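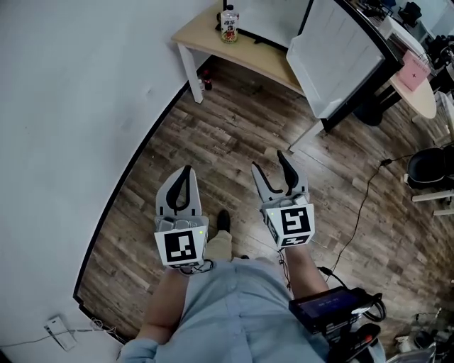 Fidley, April

Minutes of the room and equipment meeting, 2 p.m.
Present: Phong Trịnh (chair), Sosina Degefa (minutes)

1. Previous minutes. Accepted with one correction: the purchase order is 1207, not 1270.

2. Floor and desk. Plank floor to be swept before each session. Thin white cable on the floor near the low outlet by the curved wall to be taped flat. Drinks bottles, both on the desk and under it, to be cleared at the end of the day. P.T. to post a note.

3. Cooler. The small unit with the black-framed door stays in the room. S.D. asked for the fan grille inside to be kept clear of packaging. Agreed. The quote from Leckie for a spare door seal is 80 dollars; the Civari quote is still outstanding. Item held over. 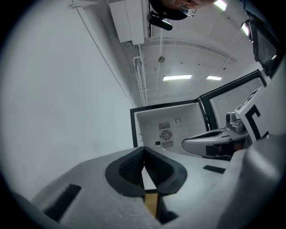

Question from P.T.: Who wipes out the cooler, and when?
Answer from S.D.: The last person on the room sheet does it, at the end of each week, with the unit unplugged and the door left open until the inside is dry.

4. Budget. 259 dollars left on the room account. No spending approved until the Civari quote is in.

5. Room sheet. S.D. to move it from the door to the shared folder. Old copies may be thrown out.

Closed 2:40 p.m. Next meeting in May, same room.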